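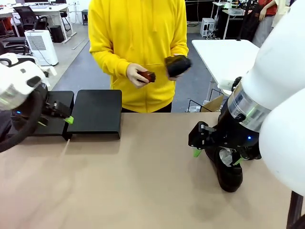 Review: Rurlow Plate Stand and Figure Cradle Set

I buy and sell a small amount of Chinese export porcelain, mostly plates and a few figures, and I have gone through a lot of display stands. The cheap wire ones chip glaze. The carved wood ones made for the tourist trade in the 1970s look fine but were cut for one size of plate, and it is never the size you have. I have been using the Rurlow set since February, and this is what I think of it after a season of daily use in the shop and two weekend fairs.

What you get

The set comes in a flat carton with 22 pieces. There are plate stands in three sizes, two bowl rests, a pair of cradles for figures, and a bag of felt pads and spare pegs. The stands are beech with a dark stain. The cradles are the same wood with a leather strap that runs around the back. No tools are needed. The instructions are one sheet, printed on both sides, and the drawing for the medium stand has the left and right legs swapped. If yours leans forward when it is put together, turn the legs around.

The pegs are a snug fit and should be pushed in by hand. I tapped one with a mallet and split the rail. Julari, the dealer I bought the set from, sent a replacement rail without any argument, and it matched the stain well enough that I can't pick it out now.

Plates

This is where the set does its best work. The medium stand holds a standard 9 inch export plate at a good angle, far enough back that it feels safe and upright enough that you can see the whole border. I had a famille rose plate with a slightly warped foot rim on it for most of the spring and it never shifted. The lip at the front is low, so it doesn't hide the bottom of the design. Most stands get this wrong.

The large stand is less good. It is rated for chargers, and it will hold one, but the back rest is the same height as on the medium stand. A heavy charger touches it well below the center and the top half has nothing behind it. I would not leave a big dish on it in a room with a springy floor. I use mine for a shallow basin instead.

The small stand is fine for saucers and tea bowl stands. It is light, and a sleeve will knock it over. I put a dab of museum wax under each foot.

Bowls

The bowl rests are two curved blocks joined by a dowel, and they let you show a bowl tipped so that people can see the inside. They work on bowls with a proper foot. On a bowl with a very low foot, the dowel presses against the wall of the bowl, and I don't like that on anything with overglaze enamels. There is a felt sleeve for the dowel in the bag. Use it from the start.

Figures

The figure cradles were the reason I bought the set. I have a pair of unfired clay figures, Canton work, early nineteenth century, that came out of a house sale near Civoncombe. Figures of this kind are top heavy and the paint flakes if you look at it hard. They can't be clamped. The cradle supports the back of the robe with a padded upright and the strap goes loosely around at the waist, just tight enough to stop a fall.

Mine stand 14 inches high, and the heavier one weighs 454 grams on the kitchen scale. The cradle took it with no trouble. The upright can be moved up and down over five positions, and the third suited both figures. The strap is the weak point. It is stained brown on one side and raw on the other, and the dye came off on a white cotton cloth when I rubbed it. I took both straps off and replaced them with undyed cotton tape, which cost almost nothing. The maker ought to do the same. Anyone putting a painted clay surface against that leather is taking a risk.

I asked Vasco Godinho, who restores ceramics and has looked after several pieces for me, to look at the cradle with the tape fitted. He was happy with the support but told me to cover the screw heads on the back with a felt pad. They stand a little proud of the wood and would scratch if the figure turned. I have done that on both.

Finish

The stain is even and the grain shows through. It looks right next to Chinese hardwood without pretending to be that. There was a faint smell of varnish for the first week, so I left the pieces out in the open before putting any of them inside a closed cabinet. I would do that with any new wood.

The edges have been sanded on the parts you see and less so underneath. Run a finger along the bottom rail before you stand it on a polished table. I found a rough spot on two of mine and took them down with fine paper.

Compared with the others

I also own the Goicoechea adjustable stand, which is brass and sold one at a time. It is better made, and it holds chargers properly because the back rest slides up. It is also bright yellow metal, and it takes over any blue and white plate you put on it. For a single important dish I would still choose it. For a shelf of mixed pieces the Rurlow set looks calmer and costs much less per stand.

Clear acrylic stands are cheaper again. They scratch, they go cloudy, and the edges are often sharp. I keep a few for fairs.

Who should buy it

If you mainly have plates between 7 and 10 inches, buy it. If you have chargers, look elsewhere. If you want it for figures, change the straps before anything goes near them.

At fairs the stands come apart and pack flat, and I fit everything into one shoe-size carton with the pads. After two fairs the peg holes are slightly looser than they were, though still tight enough to trust. I can't say how they will be after ten.

Good points: correct angle on the medium stand, low front lip, adjustable cradle, packs flat, spare pegs included.

Bad points: large stand has too short a back, strap dye rubs off, screw heads not covered, error on the instruction sheet.

Four out of five for the plate stands, three out of five for the cradles as supplied.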